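教程 > 仿真 > 末端执行器 > 在客厅场景里比较两种夹爪
打印本页 | 用电子邮件发送

在客厅场景里比较两种夹爪:从换装到出表

每隔一阵,就有人在走廊里问我:三指的好还是两指的好?问的人通常已经买了其中一种,想听的答案也就固定了。我以前会认真回答,后来改成发链接,也就是您正在读的这一页。

本页讲怎样在仿真里把两种夹爪装到同一台臂上,对着同一桌东西跑同一套动作,最后得到一张能拿去吵架的表。场景用的是 Espinoza 客厅,控制和记录用 Nidico,两样都假定您已经装好,并且至少成功启动过一次。如果还没有,请先去看安装页,那一页比这一页长,脾气也比这一页差。

参加比较的是 Selcombe 三指夹爪,以及我们自己一直在用的平行两指夹爪。前者张开时手指向外撇,抓圆东西有天生的自信;后者开合只有一个方向,抓什么都像在夹一块方糖。两者的模型文件都在共享目录的 grippers 下面。旁边那个叫 grippers_new 的文件夹请不要碰,它比 grippers 旧。

动手之前先确认三件事。Nidico 的时间步长没有被前一个人改过;场景文件是只读的;您有整整一个下午。第三件最难。 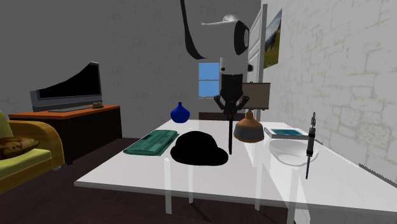

本页最后修改:2020年7月1日(修改人:Slavica Petek)

第一步:把场景钉死

Espinoza 客厅默认每次启动都会把桌上的物体稍微挪一挪,说是为了增加多样性。训练策略的时候这很好,比较硬件的时候这很要命:您会发现三指夹爪在上午很强,下午很弱,然后写三页纸分析疲劳。

打开场景配置,找到 randomize_objects,设为 false。再找到 randomize_lighting,也设为 false。光照跟夹爪没有关系,但跟相机有关系,相机给出物体位姿,位姿决定夹爪往哪里去。Abhishek Kandpal 曾经坚持说这一项可以不关,后来他不再坚持了,中间隔了一个周末。

桌面要单独说一句。它的默认材质很光亮,物体会在里面留下倒影。如果您的位姿来自仿真器的真值,倒影跟您无关;如果来自视觉估计,请把桌面的反射率调低,或者在掩码里把桌面以下的部分切掉。我们有过一次漂亮的失败:夹爪以极高的精度去抓一顶帽子的倒影,一路向下,直到关节力矩报警。日志里的位姿置信度是整个下午最高的。

关完以后启动两次,把物体初始位姿分别导出来,做一次文件比对。应该一个字都不差。差了就回到本步开头。

第二步:换夹爪,并且真的换掉

在机器人描述文件里把 end_effector 这一行改成要测的型号。听起来很简单,所以出错率很高。常见的情形是这样的:描述文件改了,缓存没清,屏幕上显示的是新夹爪,碰撞计算用的还是旧夹爪。您会看到手指穿过花瓶,花瓶纹丝不动,而程序宣布抓取成功。

清缓存的命令是:

nidico cache clear --robot

不带 --robot 的话它会把场景也一起清掉,然后您可以从第一步重新享受一遍。

清完之后打开碰撞体显示,把夹爪从全闭开到全张,再闭回去。看得见的手指和线框的手指应当一起动。三指夹爪尤其要看仔细,它的三根手指各有自己的关节,早期的模型里有一根手指的转轴方向写反了,闭合时两根手指往里走,一根往外走,姿态很优雅,什么也抓不住。目前共享目录里的版本已经改正。

第三步:重设工具中心点

两种夹爪长度不同,工具中心点自然也不同。请不要用“差不多”的值。差不多的值会让短夹爪永远悬在物体上方,让长夹爪永远戳桌子,而表格会诚恳地告诉您长夹爪比较差。

两指夹爪的中心点取两块指垫中心连线的中点,闭合状态下量。三指夹爪没有这么省心:手指张开和闭合时,指尖所在的高度不一样。我们的做法是取半闭状态下三个指尖构成的三角形的重心,再沿接近方向往掌心退一点。退多少写在配置里的 tcp_backoff,所有物体用同一个值。Gøran Haugland 主张每种物体用各自的值,他说得有道理,但是这样一来您比较的就是调参的人,而调参的人是他。

设好以后做一次悬停检查:让臂依次停在每个物体正上方,从侧面看中心点标记是不是落在同一高度。两种夹爪各做一遍。

第四步:统一摩擦和夹持力

仿真里的摩擦系数是个道德问题。往上调一点,什么都抓得起来;再往上调一点,手指贴着花瓶侧面就能把它带走,像给花瓶涂了蜂蜜。

规则只有一条:两种夹爪的指面用同一个摩擦系数,在跑第一轮之前定下来,写进记录文件的表头,跑完之前谁也不许改。Nidico 会在表头后面附上校验值。它防得住手滑,防不住决心。

夹持力稍微麻烦。两指夹爪给的是总力,三指夹爪给的是单指力,直接填同一个数字的话,三指的一方等于多带了两位朋友。请换算成总力再填。三指夹爪的手指并不平行,换算出来的总力也不完全是一回事,这一点我知道,Niilo Heinonen 也知道,他为此写过一份备忘录,放在文档目录里,推荐给睡眠不好的读者。

第五步:选物体,挑能分出高下的

桌上东西不少,并非每一样都值得测。全测一遍当然显得勤奋,只是有些物体两种夹爪都抓得起来,有些两种都抓不起来,测多少次都是在给处理器取暖。

花瓶必测。圆肚子,细脖子,三指夹爪在这里最像它的宣传册。两指夹爪去夹脖子也能行,抬起来以后会有一点摆,摆幅请记录。

圆顶礼帽必测,因为它能教人谦虚。从上面抓帽冠,帽冠够圆,开口不够大的夹爪根本罩不住;从侧面捏帽檐,两指夹爪忽然变成了冠军,前提是手指能伸到帽檐下面。两种抓法分开记。混在一起记的那张旧表还在目录里,已经改名叫“勿用”。

平放在桌上的报纸不测。它在模型里是一块刚性薄片,紧贴桌面,两种夹爪都没有下手的地方。Abdelghani Ouali 写过一个先推到桌边再夹的动作,做得很好看,但那测的是 Abdelghani。

剪刀选测。接触面小,位姿估计偏一点就只夹到空气。如果您的视觉还没有标定过,请先标定,否则这一项会变成抽签。

手机必测,而且要放在前面测。它薄,扁,表面光,质量分布均匀,几乎把夹爪的每个缺点都问了一遍。起始姿态统一设为立姿,由臂从上方接近,夹住以后垂直提起,在桌面上方停住。停留期间手机应当保持竖直。往哪边转了,转了多少,由 Nidico 自动记入 tilt 一列。三指夹爪在这里容易出现一种尴尬局面:一根手指顶一面,另外两根手指顶另一面,受力不在一条线上,手机慢慢地朝一侧转过去,像听见有人叫它。
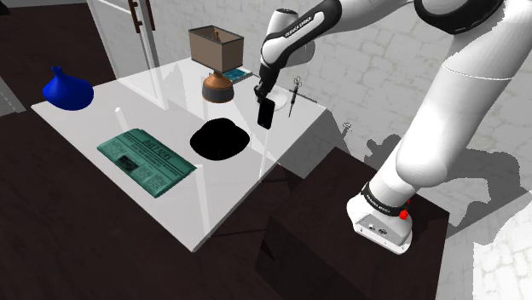 停留时间不要短于默认值。我见过有人为了赶进度把它改成一眨眼那么长,成功率立刻好看了许多,因为手机还没来得及掉。掉落通常发生在提起之后的加速段末尾,或者停住的那一下,抓取瞬间反倒很少出事。把这两段剪掉的人,往往也是报告写得最快的人。

还有,提起的路径要避开台灯。灯罩比看上去占地方,臂从侧面绕过去时腕部很容易蹭到。规划器知道灯罩的存在,但它对“蹭到”的理解比较宽松,默认的安全余量为零。请在 planner 一节里给 clearance 填一个正数,两种夹爪用同一个。三指夹爪张开时比较宽,余量不够时它会先出局,而这笔账不应该算在抓取成功率里,应该记入单独的 blocked 一列。

第六步:跑

每种夹爪、每种物体、每种抓法跑同样的次数。我们四月的那一次两种夹爪合起来跑了约 1,860 次,其中 488 次是手机。手机占得多是有意的,理由见上一步。您不必照搬,但两种夹爪之间必须一致。

命令如下:

nidico run --scene espinoza_living --plan compare.yaml --seed fixed

--seed fixed 不能省。省了也能跑,也不报错,只是结果不能复现,而您会在被要求复现的那天才发现。

跑的时候可以关掉图形界面,速度会快很多。但请先开着界面看完每种物体的头一次尝试。屏幕会告诉您一些日志不会说的事,例如臂确实抓起了花瓶,也确实把它送到了沙发后面。对日志来说这叫目标位置偏差。

中途停电、死机或被同事借用了机器的,从最近的检查点继续,不要把两次半截的结果拼在一起。检查点文件以 .ckp 结尾。以 .ckp.old 结尾的是上一个人的遗产。

第七步:判定成功

请在跑之前写好判定标准。跑完之后再写标准是一门古老的手艺,本页不教。

我们采用的标准:物体离开桌面,停留期满时仍在手中,停留期间倾斜不超过配置里的上限,全程没有与其他物体发生碰撞。四条都满足算成功,少一条算失败,并在 reason 一列注明是哪一条。reason 一列请认真填,它比成功率有用得多。成功率只能让您知道谁赢了,reason 能让您知道输的一方要不要退货。

有一种边缘情况经常引起争论:手指没有真正夹住物体,物体卡在手指和掌心之间,也跟着上来了。三指夹爪很擅长这个。Slavica 认为算成功,理由是客户不会趴在桌边检查接触点。Gøran 认为不算。最后折中,记为成功并在 reason 里写 caged,出表时可以选择包含或剔除。两个人都不满意,所以我们认为它大概是公平的。

第八步:出表

运行

nidico report --group object,grasp

会得到一张按物体和抓法分组的表。请不要把所有物体加起来算一个总成功率。总成功率取决于您在桌上放了几个花瓶,放得多,三指赢;多放几部手机,局面就反过来。Flerosholm 那边的同事曾经寄来一份报告,总成功率精确到小数点后第三位,物体清单却没有附上。我们把它裱起来了。

四月那次跑下来,花瓶和从上方抓帽冠这两项三指明显占优,手机和帽檐两指占优,剪刀两边都很难看。失败原因里最让人意外的是 blocked:三指夹爪在手机这一项里有 19 次根本没有走到抓取,是在绕路时被判出局的。后来把接近方向转过一个角度,这个数降到了九次,剩下的再没动过。

常见问题

夹爪闭合后物体被弹飞。时间步长太大,或者夹持力填的是单指力乘了两遍。先查后者,后者更常见。

物体在手里抖个不停。接触求解器的迭代次数太低。调高它,同时接受速度变慢。不要用加阻尼的办法把抖动压下去,加了阻尼以后物体会像在糖浆里一样落下,所有夹爪都会显得很可靠。

臂走到一半停住,没有报错。看基座方向。如果场景里的基座被人挪过,工作空间的一角会够不着,规划器找不到解,又不好意思说。把基座恢复到场景文件里的位置即可。

两次运行结果不一致,种子也固定了。检查是不是开了多线程物理。关掉。还不一致的话,请带着两份日志来找 Niilo,他喜欢这种事。

结果跟实物对不上。欢迎加入。实物那一页还在写,目前只有摩擦系数一节完成,其中第一段是关于怎样擦指垫的。擦指垫请用无绒布,酒精不要多,擦完等它干透再装回去。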